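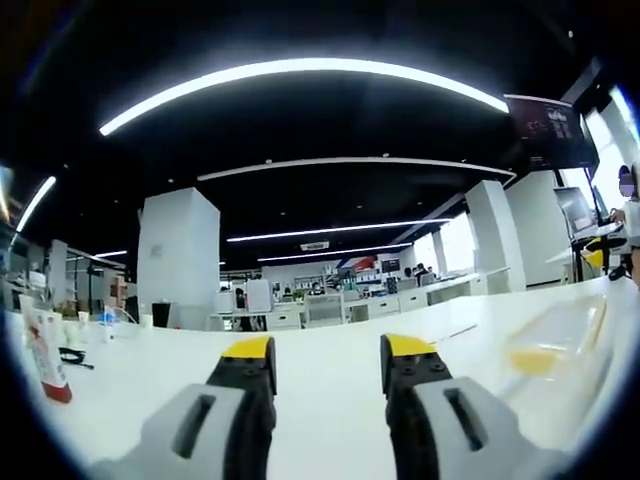
# Skevlow manual gearbox notes

Hi! This is the folder where I keep everything I've written down about driving and looking after manual cars. It started as a text file on my phone when I bought a tired old Brostesen hatch with a notchy second gear, and it grew from there. Bogdan Filip talked me into putting it somewhere other people could get at it, so blame him if it's no use to you.

## What's in here

- `shifts.csv` - one row per drive, with how the gear changes felt
- `fluids.csv` - gearbox oil and clutch fluid changes, with dates and kilometres
- `noises.md` - my attempts at spelling out sounds (sorry)
- `plot_shifts.py` - makes one ugly chart

There are more than 700 rows in `shifts.csv` now. Most are mine. The ones marked `HG` are from Honeylyn Galang, who drives a Macapagal van for work and has a much heavier clutch to deal with, so don't lump her rows in with the hatch unless you want a very confusing chart.

## Columns in shifts.csv

| Column | What it means |
|---|---|
| `driver` | `me`, `BF` or `HG` |
| `temp_c` | outside temperature when I set off |
| `km` | length of the drive |
| `second` | how second gear felt, 1 (lovely) to 5 (awful) |
| `reverse` | same, for reverse |
| `bite` | low, middle or high on the pedal |
| `notes` | whatever I felt like typing |

The 1 to 5 scores are just feelings, and mine are grumpier in the morning. Bogdan never gives anything worse than a 3 - he learned on farm trucks and thinks all modern gearboxes are wonderful.

Blank `bite` cells mean I forgot to look. Don't fill them in with the average, please! I did that once and spent a whole Wednesday chasing a clutch problem that wasn't there.

## Running the chart

```
pip install pandas matplotlib
python plot_shifts.py --driver me --last 100
```

`--last` is the number of drives to use. Leave it off and you get the lot, and the labels along the bottom turn to mush. If you ask for fewer than 20 the script grumbles and quits, as the line jumps all over the place with so few.

## Things I've picked up

Second gear is far happier if I pause for a beat in neutral on the way through, at least for the first few kilometres on a cold morning. Changing to the Drinex gearbox oil seemed to help too, but I swapped it right as the weather warmed up, so who knows. I'll have a better idea after July.

Reverse going crunch was mostly me being impatient. Clutch down, wait a moment, then select it. If it still won't go in, I pop it into first and try again.

## Known problems

- The first 30 rows have the distance in the wrong unit (the old odometer was in miles and I didn't convert them)
- Honeylyn's van has no outside thermometer, so her `temp_c` comes from the weather app
- `fluids.csv` has two different spellings of litre

## Adding your own

Send me a CSV with the same columns and your initials in `driver`. Tell me what car it is and whether the clutch has ever been replaced. Automatics need not apply, though Bogdan keeps asking for a wagon tab and I might give in.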